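Flakholm resin figures – questions we get a lot

Last updated: 2018-12-04
Reading time: 6 min

Answers to the stuff that keeps landing in the inbox. Read this first please, then email if it's not in here. – Vira

ABOUT THE FIGURES

What is Flakholm?

Small run resin toys. Vira Melnychuk sculpts, Khrystyna Melnychuk paints, Marta Prokopenko packs and does the mail. We cast everything in Stasiv in what used to be a bike workshop. No factory.

What's a Fullix?

Fat little swamp creature with a kettle on its back. It's our main figure. Each one stands five inches tall with the kettle lid on. Lid comes off. The arms turn at the shoulder, nothing else moves, please don't force the legs.

How many are in a run?

The current run is 139 pieces and that includes the painted ones and the blanks. Every foot is numbered on the bottom by hand. When they're gone that color is gone. We might do the same sculpt again in another color but not the same one.

Can I pick my number?

No. Sorry. We tried it once and it took longer than the casting.

Painted or blank, what's the difference?

Blank is the raw cast, sanded on the seam lines, washed, no primer. Painted is finished by Khrystyna with a brush and airbrush and then a matte clear coat. Painted ones vary. If you want two that match exactly, buy vinyl.

Is it vinyl?

Resin! Solid polyurethane, poured by hand into silicone. Heavier than it looks. Vinyl is the squeezy hollow stuff. Resin will chip or snap if it hits a tile floor, so keep it off the edge of things.

Is it for kids?

No. Small parts, and the kettle lid is just the right size to be swallowed. It's a display piece for grown ups. Same goes for dogs, we have had two emails now about dogs.

My figure has tiny bubbles in it

A few pinholes are normal in hand poured resin, mostly under the belly and behind the ears. We fill the ones we find on the painted figures. On blanks we leave anything smaller than a pinhead and you can fill it yourself with putty. If it's a real crater somewhere on the face, send a photo and we'll swap it.

Do you do glow in the dark?

Did a test batch, it settled in the bottom of the mold so only the feet glowed. Hnat Chornovol bought all of them. Will try again with a thicker mix, no date.

ORDERING

When's the next drop?

April. Exact day goes out on the mailing list first and then on the shop page. Please don't ask for the hour, we don't know it yet either.

How does a drop work?

Shop opens, you put the figure in the cart, you pay. It isn't held for you while it's in the cart – only when the payment is through. People get caught by this every single time. Log in beforehand, have your adress saved.

Is there a limit?

Two per household per color. If you place more orders under different names to the same address we cancel the extras and refund them.

Can you hold one for me till payday?

No holds during a drop. Afterward, if there are leftovers, sure, write to Marta and she can keep one aside for six days.

Do you take commissions?

Custom paint on a Fullix yes, when Khrystyna's list is open. New sculpts from your own drawing, no. Also no logos, no portraits of your boss, no movie characters.

What does custom paint cost?

Depends on the scheme. Flat colors cheap, patterns and weathering more. Send a rough sketch, even a bad one, and you'll get a price back before anything is started. Half up front.

Can I cancel?

Before it ships, yes, full refund. Custom paint only until she's primed it. After that the deposit stays with us.

SHIPPING

Where do you ship?

Most places. If your country isn't in the dropdown, ask, sometimes it's just me forgetting to tick a box.

How long does it take?

In stock figures leave within five days. Preorders take as long as the casting takes, resin is slow in cold weather and the workshop is not exactly warm. You get an email with tracking when it goes, not before.

How are they packed?

Kettle lid bagged on its own, figure in tissue, then foam, then box, then a bigger box. Look through ALL the tissue before you write to say the lid is missing. Nearly every missing lid has been in the tissue.

Mine arrived broken

Don't glue it yet. Take a photo of the figure and of the outer box and keep the pieces. Send to the usual email with your order name. We'll replace if we have one left, refund if we don't. Clean breaks at the wrist can be fixed really well with superglue and we're happy to send a bit of matching paint if you'd prefer to keep your number.

Will I pay customs?

Maybe. That's on your side and we can't guess it for you. We won't write "gift" on the form, or a lower value, so please stop asking.

Can you combine two orders?

If neither has shipped, yes. Write to Marta with both order names in one email, not two emails. 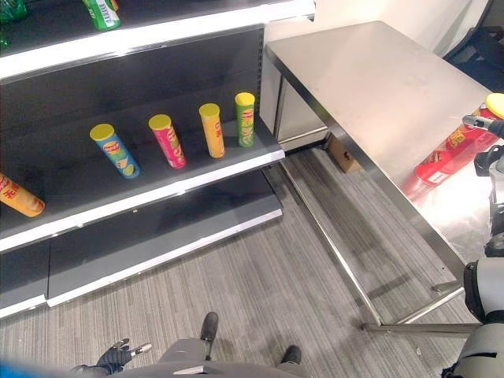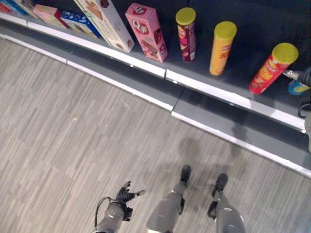 Snacks on the shelf.

SHOWS AND PICKUP

Do you do shows?

One or two a year. The regular one is Brukbridge, we share a table there with Wubit Adugna who makes the little felt ghosts. Cash and card both fine. Card reader gets moody when the hall is full so a bit of cash helps.

Are there show exclusives?

Usually one color, small number. Anything left over goes in the shop the week after, we don't sit on them. So if you can't travel, don't pay someone silly money for one on the same night. Wait and see.

Can a friend pick one up for me?

Yes, your friend can just buy it like anybody else. We don't do name lists at the table, tried that as well, it was a mess.

Can I come to the workshop?

Not for browsing. There's fumes and wet silicone and not much floor. Local pickup of a paid order is OK if you set a time with Marta first. Knock loudly, the compressor is usually on.

Will you sign it?

At a show yes. By mail ask in the order notes. Signature goes on the bottom of the other foot, silver pen. It can rub off if you handle it a lot.

PAINTING A BLANK

What do I need?

Dish soap, old toothbrush, primer, acrylics, some kind of clear coat. Fine sandpaper if you're fussy.

Do I really have to wash it again?

Yes. We wash them but mold release hides in the creases, esp. around the kettle handle. Warm water, soap, toothbrush, let it dry overnight. Paint that peels is almost always this.

Not hot water though! Thin parts go soft in hot water. Which is also how you fix a bent arm, by the way – hold it in hot water a short while, bend it back gently, then under the cold tap.

Which primer?

Any spray primer that says it's OK on plastic. Light coats. Gray shows up leftover seam lines best, white is better if you're going for bright colors. Try it on the bottom of the foot first.

Can I sand it?

Yes but wet sand, and wear a mask. Resin dust is nasty stuff and you don't want it in your lungs or your carpet. Goes for drilling too.

Paint gets stuck in the shoulder joint, help

Take the arms off before painting. Pull straight out, don't twist. Leave the peg and the socket bare, paint has thickness and it'll bind. If its already stuck, a hair dryer on low and some patience.

I stripped the paint and now it's sticky

Probably acetone. Acetone eats resin. Use something milder like a soak in isopropyl next time, and scrub soft. A sticky one sometimes firms up again if left alone for a few days, sometimes it doesn't.

Can I sell a Fullix I painted?

Sure, it's yours. Say who cast it and who painted it. Don't recast it. We can tell, recasts come out smaller and the number under the foot goes mushy.

CARE

Sunlight?

Keep it out of direct sun. Clear and white resin goes yellow over time, even behind glass. Painted ones hold up better but the clear coat can still turn.

How do I dust it?

Soft makeup brush. No cleaning spray, no baby wipes, they leave the matte coat shiny in patches.

It leans

Heat plus weight. Ankles are the thin bit. Same hot water trick as above but only on blanks, on a painted one use the hair dryer and go slow. If you keep them somewhere that gets warm in summer, take the kettle lid off, it helps a little.

Do you sell spare lids?

Yes, unpainted, write to Marta. Say which color your figure is so she can grab the closest resin. Postage will be more than the lid.

OTHER

Do you teach casting?

Not right now. Maybe a short class once the new pressure pot is set up. It would go out on the mailing list.

What silicone do you use?

Changes depending what the supplier has. Any platinum cure in a medium softness will do you fine for a first mold. Make a small test one before you use up the whole tub, and no latex gloves near it, latex stops it from curing.

I emailed and didn't hear back

Check spam, then send it again. During casting weeks we answer mail in the evening and stuff does slip. Put your order name in the subject line and Marta will find it a lot quicker.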